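Food from the Ground Up: A First Course in Cooking and Ingredients
Coralie Katene and Žydrūnas Grigaitė
Josisar Press

Part Two: Fresh Produce

Chapter 8
Peppers and Apples

Words to learn in this chapter
berry, bloom, calyx, ethylene, lobe, pome, ripe, russet, stalk, waxy

Before you start
Read the notes on kitchen hygiene in Chapter 2 again and have your tasting notebook ready. You will need it from the second section onwards. The chart of ripening fruits on page 111 will also be useful.

8.1 Why these two?

It may seem odd to put a pepper and an apple in the same chapter. One goes into a stew and the other into a crumble, and most shops keep them well apart. But put a round red pepper next to a dark red apple and look at them from across the room, and you'll start to see why we think they make such a good pair! Both have a tight, shiny skin. Both have a dip at the top where the stalk sits, and both hold their seeds in the middle. A small, squat pepper can fool you until you pick it up.

Picking it up is what this chapter is all about. When we first taught this course at Lowther we began with the nutrition tables, and everyone in the room (the teachers included) was half asleep by the second page. The next year we began with a crate of mixed produce tipped out on the benches, and the lesson ran over by half an hour. So we'll begin with the crate.

Both of our ingredients are fruits. A botanist calls any part of a plant a fruit if it grows from the flower and carries the seeds, and this covers peppers, cucumbers, tomatoes and aubergines as well as everything in the fruit bowl. A pepper is a berry, which surprises people a great deal. An apple is a pome, the same kind of fruit as a pear or a quince, with a core made of tougher papery walls. Cooks divide things up in another way, by how sweet they are and when in the meal they are eaten, and for a cook a pepper is a vegetable. Both ways of sorting are right, and in this book we use whichever suits the job in hand.

8.2 Weight, sound and skin

Hold an apple in one hand and a pepper of the same size in the other. The difference is wonderful. The apple is solid nearly all the way through, while the pepper is a thin wall of flesh around a pocket of air. Give each one a flick with your fingernail. The apple gives a short, dull knock and the pepper sounds hollow, like a little drum.

Now run your thumb around the sides. Many peppers have lobes, the rounded bulges that run from the shoulders down to the base, with shallow grooves between them. Three or four lobes are usual. You may have heard that four-lobed peppers are "female" and better raw, and that three-lobed ones are "male" and better cooked. There is nothing in it. Pepper flowers have both male and female parts, every pepper has seeds, and the number of lobes depends mostly on the variety and on how the fruit grew.

Some apples have lobes too, or at least a ring of small bumps around the base, but most feel smooth and even. The withered remains of the flower are still there at the bottom in a little hollow. This is the calyx. On a pepper the calyx is at the other end, the green cap that holds the stalk. Find both before you go on, and draw them in your notebook. A rough pencil sketch with two labels is plenty.

The skin of an apple may have a dusty-looking coat that rubs to a shine on your sleeve. This is the bloom, a natural wax the apple makes for itself. Some apples have patches of rough brown skin called russet, and a few varieties are covered in it. Russet does no harm at all, and some of our favourite apples are the scruffiest.

8.3 All those reds

Colour is where this chapter gets really good. Ask a class to name the colour of a ripe pepper and most will say red, but lay out a few from different growers and you'll want more words than that. Scarlet, crimson, brick, cherry, maroon. There are dark apples so close to purple that they look black in a dim larder, and peppers that are yellow on one side and orange on the other.

In peppers, colour tells you a good deal about ripeness. Nearly all green peppers are simply unripe. Left on the plant they go on to turn red, yellow or orange, depending on the variety, and they grow sweeter as they turn. A green pepper has a sharp, grassy, slightly bitter taste that many cooks love in a stir-fry. A red one is sweeter and softer, and it holds more vitamin C than a green one of the same weight. Yellow and orange peppers are usually ripe fruits of varieties that end up that colour, and they tend to be mild.

In apples, colour is a much poorer guide. A Granny Smith is green when ripe. Some red apples colour up early, long before they are worth eating, and the side that faced the sun is often redder than the side in the shade. Look at the background colour, the patches between the red. When that moves from green towards cream or yellow, the apple is usually getting ripe. Smell helps too. A ripe apple smells like an apple, and a hard green one smells of very little.

Žydrūnas keeps a row of pepper plants against his back wall, a sweet variety he knows as Badenano, and he recommends picking one fruit at each stage from the same plant: full green, half turned, fully coloured. Taste them side by side, raw, with nothing added. If you can get hold of home-grown peppers, please try this. It's the quickest lesson in ripeness we know.

8.4 Grouping and laying out

Professional kitchens sort produce before they wash or cut any of it. A delivery comes in mixed, and someone has to decide what goes into today's salad, what can wait and what belongs in the soup pot. Good light and a clear stretch of table are a great help, and so is a habit of setting things down in small groups with space between them. A big heap hides its soft spots. Small clusters let you see the side of every piece, and you can turn each one over without starting a landslide.

There is no single correct way to group. You could go by kind, with peppers together and apples together. You could go by colour, by size or by how soon each piece should be eaten. Try more than one and notice what each way shows you. Grouping by colour, for instance, puts similar reds side by side, and suddenly you can see that one is pinker and another has a brown tinge you had missed.

Pay attention to how the light falls as well. A lobed pepper catches light along its bulges and stays dark in the grooves, and a smooth round fruit usually has one bright spot. Once you've noticed this you can often tell the two apart without touching them.
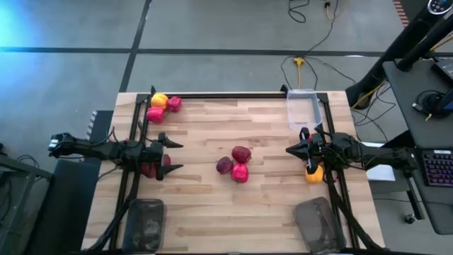 Should peppers and apples be stored together?

It is better to keep them apart. Apples give off a gas called ethylene, which speeds up ripening and ageing in many other fruits and vegetables. Keep apples in a bag in the fridge or in a cool, airy place, and put peppers in the salad drawer, dry and unwashed. Whole peppers will usually keep for a week or more. Once a pepper is cut, cover it, chill it and use it within a few days.

8.5 Damage, and what to do about it

Sorting also means looking for trouble. On an apple, press gently near the stalk and around the widest part. A bruise feels soft and the skin over it may look brown. Small bruises can be cut out and the rest cooked. An apple with mould on it should be thrown away, and its neighbours should be checked and wiped.

On a pepper, look first at the cap. A fresh one is green and firm. Wrinkled skin means the pepper has lost water, and a wrinkled pepper that is otherwise sound is lovely roasted, so don't waste it. Wet, sunken or slimy patches are another matter. Cut any doubtful pepper in half and look inside, as mould can grow around the seeds with hardly a sign on the outside.

Activity 8A: The blind sort

Work in pairs. You will need a tray of mixed peppers and apples, a clean scarf for a blindfold and a notebook.

1. Wash and dry your hands.
2. One partner wears the blindfold. The other hands over the pieces one at a time.
3. Sort by touch and weight alone into peppers and apples. Say aloud what made you decide.
4. Take off the blindfold and check.
5. Swap over, and this time try to sort by smell before you use your hands.

Write down the clue you used most. In our classes weight wins easily, but every so often somebody swears by smell and gets the whole tray right!

Activity 8B: Naming the reds

Choose any four red fruits or vegetables. Set them out from lightest to darkest on a plain surface near a window, then give each one a colour name of your own. "Red" on its own isn't allowed. Look again after dark, under the kitchen light, and see whether you would still put them in the same order.

Looking ahead

The rest of this chapter moves on to the chopping board. In 8.6 you'll learn two ways to core an apple and a neat way to open a pepper so that the seeds come away with the stalk. Section 8.7 covers roasting and peeling, and 8.8 has the recipe for Coralie's red pepper and apple relish, which needs an hour on a low heat and a clean jar with a good lid. Save your sorted fruit from Activity 8A. The wrinkled ones can go in the relish.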